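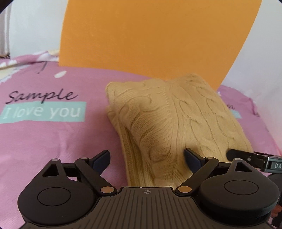

Figure 1. Knitted sweater, edge detail.

Pilling and Dimensional Change in Knitted Sweaters under Domestic Laundering

Agnes Holmgren and Borghild Berge
Textile Technology, second-year project

1. Background

Knitwear is often discarded before the yarn has failed. The usual complaints are pilling at the cuffs and side seams, and a loss of length after washing. Care labels give a maximum temperature but say little about spin speed or drying position. This project examined whether those two factors affect the finished size of a plain knitted panel.

2. Materials

Panels were knitted on the department's flat-bed machine from a single lot of undyed wool yarn, bought from the Norkutard mill shop. Eight panels were prepared. Each was marked with cotton thread at the corners of a square and left flat overnight before the first measurement. Abrasion was carried out separately on offcuts from the same lot, to 2,000 rubs.

3. Method

Four panels were spun at the low setting and four at the high setting. Within each group, two were dried flat on a mesh rack and two were hung from the upper edge. Detergent dose and load weight were held constant — the load was made up with cotton towelling. Panels were measured after each cycle along both the wale and course directions. Pilling on the offcuts was graded by both authors independently, and disagreements were settled by a second viewing under the light box.

4. Results

Hung panels lengthened and narrowed at both spin settings. Flat-dried panels shortened slightly. At the high spin setting, the mean length of the flat-dried panels after the final cycle was 92 per cent of the starting value. Spin speed had less effect on width than drying position did.

Pilling was heaviest near the cut edges of the offcuts, and these areas were left out of the grading.

5. Limitations

Two panels per condition is too few for a test of significance. The thread marks on one hung panel shifted during the third cycle and were re-sewn, so its later readings should be treated with caution. Ribbing was not tested. A further set in a wool and nylon blend is planned for June.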